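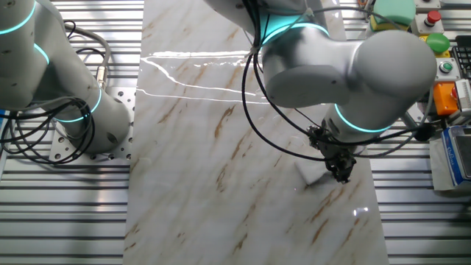
Minutes, Wiping Cell Fault Review, January
Present: Tegan Hollis (chair), Kevin Arboleda (controls), Nieto (cell supplier) by phone
Started 10:15

1. Previous minutes
Accepted. Gasket order carried over.

2. Protective stop on the right arm
K. Arboleda reported that the right arm went into a protective stop at cycle 347 of the marble slab run. Log shows joint torque over limit while the gripper held the cloth in contact with the slab. The left arm did not stop. It stayed powered and holding position until the operator pressed the red emergency stop.
No injury. Slab not marked.
Cause, as far as known: cable slack on the right arm. The cables hang loose from the upper joint past the wrist and lie on the slab surface during the stroke. A loop caught under the wrist on the return. Nieto asked whether the force limit had been changed. K. Arboleda confirmed it was still 90 N.

3. Stop signal between arms
T. Hollis stated that a protective stop on one arm must stop both. The link is set up in the Urkari controller but was left disabled after the last software update. It was not on the restart checklist. Nieto to confirm in writing whether the update resets this setting.

4. Water
Slab is wiped wet and the cables run across it. Connector on the side of the left arm is outside the wiping area; no change requested. Cable jackets on the right arm to be inspected for wear before power is restored.

5. Actions
KA: re-route right arm cables, clips at each link, 115 mm maximum slack at the wrist.
KA: enable linked stop, test from both arms, file results.
TH: add linked stop test to restart checklist.
Nieto: reply on item 3.
Cell stays locked out until the first two are signed off.

6. Other business
Emutach quote for cable sleeves received, not discussed.

Closed 10:50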